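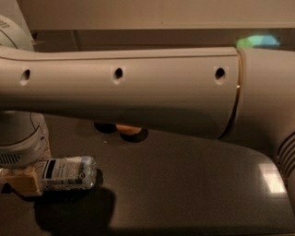
I run the robot arm club at Sisgate, and I get the same emails every fall and then again in January, so I finally wrote my answers down. If yours isn't in this list, write to the club address and I'll get to it, usually the same night if it's before 9 p.m.

## Do I need to know how to code?

Nope! You need to be able to type and to ask for help when you're stuck. We start by teaching the arm a few positions by hand and playing them back, and you don't write a line of code until your third meeting. After that it's mostly Python, and most of the early stuff is changing numbers in a script that already works. If you've never seen Python before, come anyway – about half the group hadn't either when they joined.

## What do people do at a meeting?

We open with ten minutes at the whiteboard where each team says what it's working on (and what it broke). Then it's hands on until we have to clean up. Teams take turns at the arms, and while you're waiting you work in the simulator or fix your notebook. I know, notebooks. More on that further down.

The main project this semester is pick and place. You find an object, grab it, move it, let go of it where you meant to. It sounds like a first-week job and it keeps us busy until May.

## Why do you spend so much time on water bottles?

Because bottles are terrible, and I love them for it. They roll. They squish. They're see-through, so the vision side has a bad time with them. And if there's water inside, the weight slides toward one end the moment you tilt the thing. A wooden block forgives almost any grip, so you can have sloppy code and never find out. A bottle on its side will tell you right away.

We keep the caps screwed on tight, and please check yours before you start a run. I check too, but I've been wrong before and we had to mop.

## How big are the teams?

Three people. I've tried pairs (one person out sick and the whole thing stalls) and I've tried fours (somebody ends up on their phone). You can sign up with friends or I'll put you with people. Teams get shuffled once, in March, and yes, I know everyone hates it for a week.

## What's the Korthorpe meet?

It's the spring competition we go to, and it's a really good day out. There are 7 rounds. In each one you get a tray of objects you've seen before plus one you haven't, and you score for everything that ends up in the right zone. Dropped objects can be picked up again as long as they stay on the table. Knocking over somebody else's object costs you.

You don't have to compete to be in the club. Some people come along just to help carry things and watch, and there's a seat for them in the van if they tell me early.

## How did we do last year?

Better than I expected! Our top team finished with 225 points, and most of those came from the last two rounds after they slowed everything way down. They'd been running the arm too fast all morning and flinging things. Slow is boring to watch, but please learn from their morning.

## What does it cost?

Club membership is free. The meet has a small entry fee and the club pays it. What we can't cover is lunch on the day.

People also ask where the money goes, so: we raised $2,383 last school year from the bake sale, the alumni mailing and a Vevholm parts grant, and almost all of it went to replacement gripper pads, cables and the van. Pads wear out faster than you'd think. If you see one getting smooth, tell me before it gets embarrassing.

## Can I get hurt?

The arms we use are built to stop when they bump into something, but a stop isn't instant and I treat them like they could pinch. The rules are short:

- One person has a hand near the stop button whenever the arm is powered.
- Nobody reaches in while a program is running, even if it's "just about done."
- Long hair tied back, no lanyards, no dangling sleeves.
- Keep your fingers away from the joints, where they can get caught as the arm folds.

Break one and you sit out the rest of that meeting. I don't get mad about it, I just move you to the simulator.

## What is Sitompul?

Our scheduling and logging page! Two students wrote it a few years back and it has stuck around. You book arm time there, and after each run you type in what you tried and what happened. Bookings open at 4 p.m. the day before a meeting. If you can't make your slot, please release it, somebody wants it.

## Do I really have to keep a notebook?

Yes, sorry. Object, starting position, gripper opening, speed, result. One line per attempt is plenty. You'll change four settings in a row, get one great pick, and have no idea which change did it. Sketches are welcome and bad handwriting is fine.

## Can I join partway through the year?

Sure. The easiest times are September and January, but I've had people start in April and do great. You'll do the safety talk with me first, then sit with a team for one meeting before you get a booking of your own.

## Can I take the arm home?

No. (I get this one a lot.) You can put the simulator on your own laptop, though, and the setup notes are pinned at the top of Sitompul.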